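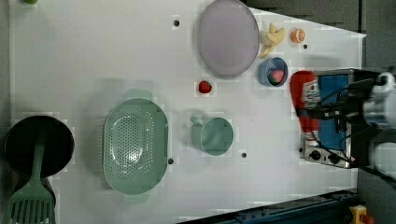 Darnell Lyons me contestó que las normas de seguridad le parecían cosa de fábricas, de jaulas y de brazos que levantan puertas de coche, y que para una mesa con comida de juguete le bastaba con tener cuidado. Se lo leí en voz alta a Dolores Ostrowski mientras comíamos y las dos nos reímos un buen rato, porque tres años antes yo había escrito casi la misma frase. ¡Y con más signos de exclamación!

Así que va para él, y para todo el que esté montando un brazo pequeño en un taller, un garaje o un aula. Son los trucos que usamos en Nenthorpe con la mesa de cocina. Varios los he copiado sin vergüenza de la gente de Ponham, que lleva más tiempo en esto y escribe unas hojas de normas preciosas (de verdad, preciosas, con márgenes anchos para apuntar).

Antes de encender nada

El botón de parada se prueba al empezar la sesión, con el brazo en marcha y despacio. Se pulsa, se ve que el brazo se queda quieto, se rearma. Si tarda, si hace un amago raro o si hay que pulsar dos veces, ese día se limpia el taller y se acabó. Me encanta este ritual, me pone en situación como afilar los cuchillos antes de cocinar.

El botón tiene que alcanzarse desde donde estás tú, y ese sitio cambia más de lo que uno cree. Poneos en la postura de trabajo, sentados o de pie, cerrad los ojos y estirad la mano. ¿Lo encontráis a la primera? Estupendo. Si no, moved la silla o moved el botón. En una esquina de la mesa va muy bien siempre que no haya que pasar el brazo propio por debajo del brazo del robot para llegar. Y no se cuelga nada encima. Ni la chaqueta, ni el cable del portátil, ni las gafas.

Mirad también los cables. El que sale de la pinza es el que más sufre y el que más se engancha, así que lo sigo con el dedo desde la punta hasta la base, con el robot parado, y luego llevo el brazo a mano a sus posturas más extremas para ver si tira. Una curva amplia está bien. Una curva que puede abrazar un mango o la esquina de un electrodoméstico, no. Las bridas de velcro son mis favoritas porque se quitan y se ponen veinte veces sin cortar nada.

La mesa

Una superficie lisa, clara y mate es una alegría. Se ve todo, no deslumbra y se limpia con un paño. Los agujeros de los tornillos los dejamos a la vista, vienen de maravilla como referencia para colocar las cosas siempre igual.

Lo pesado y lo alto, lejos del recorrido habitual. Los mangos, hacia dentro cuando se pueda. Ya sé que a veces la prueba consiste justo en coger algo que sobresale, y entonces se deja sobresalir, pero se apunta en la hoja y nadie pasa por ese lado mientras el brazo se mueve. En casa mi abuela giraba los mangos de las sartenes con la cadera al pasar. Aquí no se hace con la cadera, por favor.

Entre el borde de la mesa y cualquier objeto suelto pedimos 5 cm libres. Tenemos una tablilla cortada a esa medida y se pasa por el borde en un momento.

Nada de comida de verdad ni de líquidos en la mesa. Tampoco la taza del café «solo un segundo». Hay una balda detrás para eso, y la balda está siempre llena de tazas, lo cual me parece una señal excelente.

Los objetos

Cada cosa que entra en la mesa pasa antes por la báscula. Nuestro tope para pruebas nuevas es de 227 gramos, que sale de una bolsita de arroz que usamos como pesa de comprobación desde el primer día y a la que le hemos cogido cariño. Lo que pase de ahí se puede usar, claro, pero con el visto bueno de otra persona y la pinza revisada.

Fuera el vidrio y la cerámica fina. El plástico y el peluche perdonan muchísimo, y además se aprende más con ellos de lo que parece: un objeto blando se deforma en la pinza, uno redondo rueda, uno liso resbala. Con una fresa de juguete se pueden pasar tardes enteras.

Repasad las piezas pequeñas. Si una hoja o un rabito se mueve al tirar con los dedos, se pega o se aparta. Y los electrodomésticos de la mesa, sean de juguete o de verdad, van sin enchufar. Al que tenga cable se le enrolla con una cinta de color y así se ve desde la puerta.
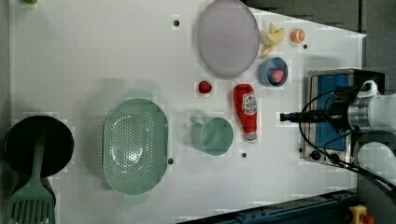 Mesa de cocina, vista desde arriba: el brazo sobre el horno pequeño.

Velocidad y manos

Para un programa nuevo, 200 mm por segundo como máximo, y la primera pasada bastante más despacio todavía. Rosalind Pruitt propuso en abril que subiéramos el límite para las tareas muy ensayadas y estuvimos discutiéndolo con mucho gusto hasta las siete de la tarde. Al final se sube, pero cuando la tarea ha salido bien en sesiones de dos personas distintas y queda firmada en la hoja.

Las manos no entran en la mesa con el brazo activo. Ni para enderezar un plato, ni para devolver el plátano a su sitio, ni «aprovechando que está parado», que un brazo quieto puede estar esperando la siguiente orden. Se pausa, se dice «manos» en voz alta, se recoloca, se dice «fuera» y se reanuda. La primera semana da un poco de corte. La segunda lo dices en tu propia cocina.

Pelo recogido, mangas ceñidas, nada colgando del cuello. Los guantes holgados tampoco ayudan, y yo trabajo sin ellos.

Ojo con la zona que queda detrás y al lado de la base. Todo el mundo vigila la pinza, que es lo bonito, y se olvida de que el codo también barre lo suyo. Marcamos en el suelo el alcance completo con cinta, brazo estirado del todo, y la cinta se cambia cuando empieza a levantarse.

La pinza

Ajustad la fuerza al objeto más delicado de la mesa y subid desde ahí. Lo que os vaya bien para un bote quizá aplaste un peluche, y lo que sujeta un peluche puede soltar el bote a medio camino. Nosotros guardamos una ficha por objeto con la fuerza, la abertura y una nota a lápiz. La de la fruta redonda tiene ya dos caras.

Las almohadillas se limpian con alcohol y un trapo sin pelusa al acabar el día. Las cambiamos después de más de 400 agarres o antes si se ven lustrosas. El contador es una hoja de palotes pegada al armario, y funciona tan bien que cuando Ctibor Tichý quiso sustituirla por una tabla compartida volvimos al papel en una tarde.

Cuando el brazo pase por encima de algo alto, subid primero y desplazaos después, en dos movimientos separados. Las diagonales ahorran muy poco tiempo y se llevan por delante un montón de cosas.

Dos personas, un mando

Si sois dos, una lleva el mando y la otra mira la mesa. Cualquiera de las dos puede parar en cualquier momento sin explicar por qué, y a quien para se le da las gracias. Esta regla es de la hoja de Ponham y es la que más me gusta de todas.

Las visitas se quedan detrás de la cinta. Los niños, con un adulto que no esté manejando nada. Si alguien quiere probar el mando, se baja la velocidad antes de dárselo y el que enseña se queda con la mano junto a la parada.

Solo, se puede trabajar en simulación, ordenar fichas, limpiar. Mover el brazo, no. Los sábados por la mañana esto cuesta, lo reconozco, con la mesa ahí puesta y tantas ganas.

Al terminar

Brazo a su postura de reposo, con la pinza vacía y abierta. Corriente fuera. Objetos a la caja, contando con la lista de la tapa. Un vistazo a los tornillos de la base, que llevan una rayita de rotulador cruzada: si la raya no casa, se aprieta y se apunta.

La hoja de la sesión lleva quién estuvo, qué se movió, a qué velocidad y cualquier susto, por tonto que sea. Los sustos tontos son oro. Un mango enganchado que no llegó a caer ocupa media línea, y con tres medias líneas parecidas ya sabéis qué hay que cambiar de sitio.

Sobre las normas de verdad, las publicadas: leed el manual de vuestro brazo entero, el apartado de seguridad dos veces, y si trabajáis en un centro o una empresa preguntad quién hace la evaluación de riesgos antes de enchufar. Estos trucos van encima de eso y no lo sustituyen. El manual del nuestro lo tenemos impreso y con pestañas de colores, que son cosa mía.

Darnell, si sigues leyendo: empieza por la prueba del botón y por la cinta del suelo, que las dos se hacen en una mañana, y cuéntame en los comentarios cómo te ha quedado la mesa. Tengo un rollo de cinta amarilla de sobra si te pasas por Nenthorpe.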